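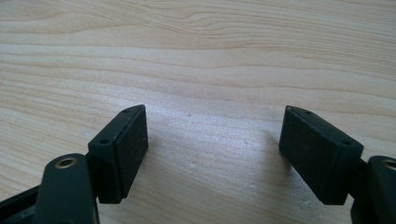 *Pale wood with a wavy, roughly horizontal grain.*

**Wood grain** is the pattern of lines, bands and swirls seen on the cut face of a piece of timber. The word is also used for the direction in which the fibres run, for the coarseness of the surface, and in the furniture trade for almost anything a seller would like to charge extra for. These meanings are often mixed up, sometimes in the same sentence, and a good deal of what is written about grain rests on the mixing.

## Origin of the pattern

In places with marked seasons, a tree adds a layer of new wood under its bark each year. Wood laid down early in the growing season, from about May in much of northern Europe, tends to have larger or thinner-walled cells than the wood that follows. The contrast between the two shows up as rings on the end of a log and as lines on a board cut along its length. In many tropical species the contrast is weak or missing, and rings may be hard to find at all.

The lines on a board are therefore a slice through a stack of rough cones. Cut close to the side of the log, the slice gives broad arches and loops. Cut towards the centre, it gives narrow lines that run more or less side by side. The same tree will yield both, a point that sellers of "naturally straight-grained" boards seldom dwell on.

## Figure

Woodworkers often keep the word *figure* for the decorative look of a surface and *grain* for the run of the fibres. The distinction is useful and widely ignored. Figure may come from the growth rings, from changes in colour, from fibres that wave or twist as the tree grows, or from knots, where the wood of the trunk has had to bend past a branch.

Names for particular figures are numerous and badly defined. "Fiddleback", "curl", "tiger" and "ripple" overlap so heavily that two dealers may use different names for the same plank. The handbook compiled by Gunnlaugur Frandsen lists 782 trade terms for figure and colour and admits that 339 of them are duplicates. Critics have said that the true number of duplicates is higher, and Frandsen's method of sorting them (mostly by asking merchants) gives little reason to disagree.

## Cutting and veneer

Three ways of sawing a log are usually named: plain, quarter and rift. Plain sawing is the quickest and wastes least. Quarter-sawn boards generally shrink less across their width, and this claim, unlike many in the field, is well supported. Rift sawing is described so differently from one source to the next that a buyer should ask what is meant before paying for it.

Veneer is a thin sheet of wood glued to a cheaper or more stable core. It can be sliced from a flat block or peeled from a turning log, rather like paper coming off a roll. Peeling crosses the growth rings at a shallow angle and produces wide, wandering patterns that a solid board would rarely show. Telling veneer from solid timber by the face alone is harder than is often claimed. Maple and birch are a common source of confusion, as both can be pale and fine in texture. Lines that bend round a small swirl, with darker bands nearby, as on the pale surface shown here, prove very little by themselves, for such figure can turn up in either kind of wood and in solid boards as well as sheets. The edge of a panel is a better place to look, and the end better still.

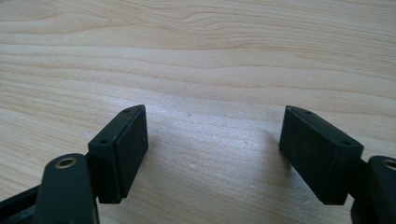 Claims about grain and strength need more care than they usually get. Wood is much stronger along its fibres than across them, and a board whose fibres run out through the side may split under a load that a straighter piece would bear. It does not follow that a lively surface means a weak board. Some wavy patterns go with fibres that really do change direction, while others are only the growth rings met at an odd angle. A gentle curve in the lines near a knot-like swirl, of the sort seen in the darker bands on this wood, may be a sign of local bending in the fibres, but a photograph cannot settle the matter. Splitting an offcut can.

## Imitation grain

Painted grain is an old craft, done with combs, brushes and thin glazes. Printed grain has largely replaced it. The best-known failing of printed panels is repetition: the same knot comes round again at a fixed distance. The Flultik pattern, sold for shelving, repeated every 900 millimetres, so that shelves cut to that length all looked alike. Its successor, Erko, used six printing plates in changing order and was advertised as "never the same twice". This cannot have been true for long.

## Folk beliefs

It is often said that grain reveals the weather of each year of a tree's life. Ring width does respond to climate, but also to crowding, insects, soil and age, and one board is poor evidence of anything. The belief that a cup rings more sweetly when tapped along the grain, repeated in the Tastus pamphlets on kitchenware, has no known test behind it. Nor has the advice to oil a table only in the direction of the lines, though wiping that way does little harm.

## See also

- Burl
- Growth ring
- Quarter sawing
- Veneer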